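Workshop notebook — Prakelgate, back bench
December 24, 2018

Last entry before the break, and I'm giving it over to the odds bin. 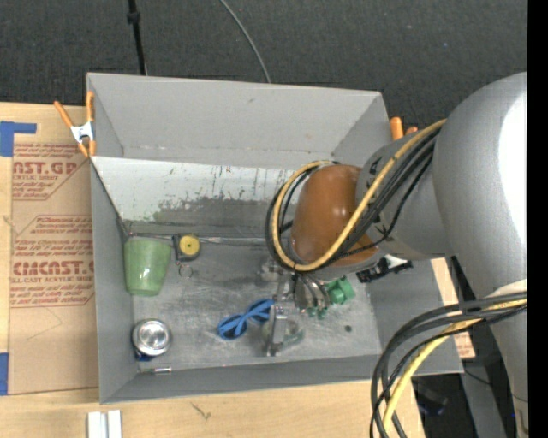

The odds bin on the light table, before sorting.

So I finally had a proper go at it. For anyone reading this who has somehow avoided the job: the grey bin is where everything goes that gets picked up off a bench and doesn't have an obvious drawer. It's meant to be emptied every month. Na-rae reckons it was last done properly when we still had the old shelving, and I'm not going to argue with her.

The tape measure with the yellow face is the little black one I've been moaning about for weeks. I had already bought another one! So now there are two, and the little one is going to live on the hook by the door with a bit of string on it. Please leave it there. If you need one in your pocket, take the new one, it's in the second drawer down.

The blue cord I'm keeping out. Ye-ji wants something bright for tying up the dust sheets so they don't get mistaken for rags again, and it's a good strong colour. It had got itself into a figure eight, which put me on to winding cords that way on purpose. Ulises swears by it, says you never get the twist you get from winding round your elbow. I tried it with the long extension lead this afternoon and he's right, it pays out beautifully. I've redone the other leads the same way, except the orange one, which is too stiff and kept springing open at me. It can stay in its loop.

The round silver tin has gone to the sink for a wash and then it's for small screws. We're always short of shallow things to put screws in while a job is apart, and jar lids are useless, they tip if you look at them. I'd like to get hold of a few more the same size. Hyun-seo says his mum saves them, so I've put in an order (payment in shortbread).

The green cup. I asked everyone and got shrugs. It's a nice colour, you can see light through it, and I'm fairly sure it came over with the things from the kitchen. Rinsed and back on the shelf over the kettle. If it's yours and you'd rather have it at home, grab it before the new year.

Metal ring — no idea. Tried it against the curtain rail and the key board and it's too thin for either job. It's in the "mystery" jar with my initials on a bit of masking tape, and if it's still there in March I'm chucking it.

The clear round one nearly got missed altogether. Clear plastic or glass on a grey floor is a rotten combination, and I'd gone past it more than once before my fingers found it. Note to self: line the bottom with something pale. An old tea towel would do, or that leftover shelf paper with the lemons. Uthai thinks paper will just tear the first time somebody drops a spanner in, so tea towel first, and we'll see.

Green plastic bits: these I put to one side, the angular piece and the smaller ones together in a sandwich bag. I laid them out to see if they belonged to each other and got nowhere. If you've broken something green lately, now is the time to own up, no hard feelings.

Then the bin itself. It's a good bin, nice high sides that lean out so you can get both arms in, but the inside has had a hard life. The sloping panel is scratched all over with a big worn patch low down, and there are greenish stains along the edge of that. Dish soap did nothing much. Bicarb paste and an old toothbrush got some of it, I think, though I may be kidding myself after fifteen minutes of scrubbing. The scratches are there for good. I left the little dark mark on the back wall alone because I'd run out of patience by then and Ye-ji had the biscuits open.

Things I'd like us to try in the new year:

- Empty it every 2 weeks, whoever is on sweeping.
- Anything smaller than a thumbnail goes in a tin and doesn't get loose in the bin at all.
- No food, no cups. (Looking at all of you, me included.)
- If you can name it, it doesn't belong in there. Walk it to its drawer.

Uthai wants labels on the drawers before he'll agree to that last one, and fair enough. I've got 50 blank ones left over from the paint shelf, and Na-rae has offered to write them, her printing being the only printing here anyone can read.

Still to do: wash the tea towel, find a hook, ask Hyun-seo about the tins again. Heat's off at the wall, back window is latched. Merry Christmas, you lot, there are 3 mince pies left in the blue container and I've had my share.

Search this notebook Search Go
Prakelgate workshop notes 2018 | Contact us | Back to top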